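Kit de calibración y agarre Orby – ficha de producto y guía de compra

Ref. Orby / distribuye Rollow
Precio: 189 € el kit (IVA incl.)
Envío desde almacén: 14 días
Precios revisados el 16 de julio de 2026

Para quién: talleres pequeños, aulas, gente que ya tiene brazo de sobremesa o está a punto de comprarlo y no sabe cuánto reservar para lo demás. Porque lo demás suma. Tablero, piezas de prueba, cables, cinta, servos de repuesto. Casi todo el mundo presupuesta el brazo y se queda corto.

Qué incluye el kit
Patrón de ajedrez impreso, en hoja grande con margen blanco
Juego de piezas de prueba de colores vivos (poliedros y recipientes)
Bridas para cable
Cinta de fijación azul
Hoja de medidas y plantilla de presupuesto

No incluye: brazo, pinza, cámara, fuente de alimentación. Se piden aparte, ver mas abajo.

Sobre el patrón: cuadros pequeños y regulares, blanco y negro. Se extiende sobre cualquier mesa plana y se sujeta por los bordes. Con óptica muy angular las filas salen curvadas, es lo normal y para eso se calibra. Si lo guarda, enrollado. Doblado coge marcas.

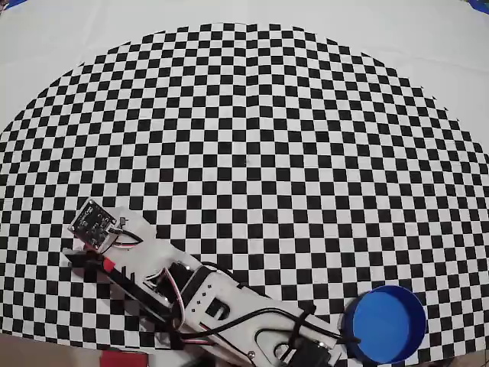
Brazo de placas blancas con servos negros, sobre el patrón de ajedrez. Recipiente azul a la derecha.

Compatibilidad
Brazos de sobremesa con servos de hobby: sí
Brazos de placa cortada (acrílico, plástico): sí
Predard serie corta: sí, con adaptador
Predard serie larga: consultar, el alcance se sale de la hoja
Šťastný: sí, todas las versiones desde abril

Cuánto presupuestar
Puesto básico (brazo sencillo, una cámara, kit Orby): alrededor de 3.000 €
Puesto con dos cámaras y brazo Predard: 4.000 €
En los dos casos va incluido un juego de servos de repuesto. No lo quite para ajustar el total – es lo primero que se pide después, y suelto paga portes otra vez.

Tampoco se olvide de la mesa. No hace falta banco industrial, una mesa de comedor firme vale para empezar. Lo que sí: sitio libre alrededor, luz pareja y el borde de la hoja bien pegado. Las sombras fuertes sobre los cuadros molestan al detectar esquinas, mejor dos lámparas flojas que una potente.

Piezas de prueba
Colores saturados, para que la cámara las separe del blanco y negro. Los poliedros de muchas caras son los más útiles para probar dedos: no tienen un agarre único bueno y enseñan enseguida si la pinza cierra torcida. Se venden tambien sueltos, mismo plazo.

Dedos de pinza
Rectos o curvos, a elegir al hacer el pedido. Los curvos abrazan mejor las piezas redondeadas. Los rectos y largos van bien para entrar en recipientes. Si duda, pida los dos pares, el cambio es rápido.
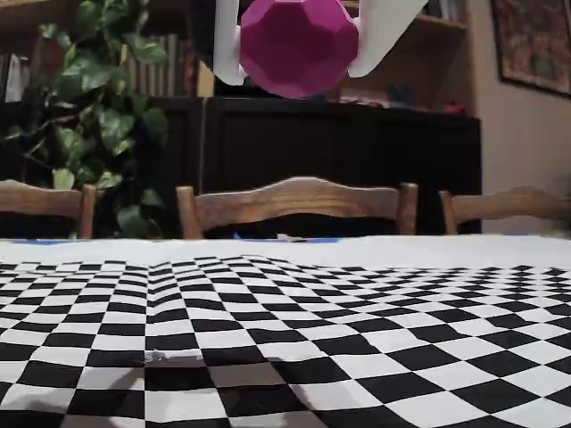 ¿Puedo comprar primero el kit y dejar el brazo para el siguiente presupuesto?
Se puede, el kit se factura por separado y el patrón sirve igual para calibrar la cámara sin brazo. Guarde el número de pedido, hace falta para pedir el adaptador Predard mas adelante.

Pedidos de centros y empresas
Factura proforma bajo petición. Indique modelo de brazo, tipo de dedos y si quiere los servos en la misma entrega. Presupuestos por escrito: Lovely Pangilinan, ventas Rollow. Ponga "Orby" en el asunto o se va a la bandeja general.

Devoluciones
14 días, patrón sin recortar y piezas en su bolsa. La cinta abierta no se abona.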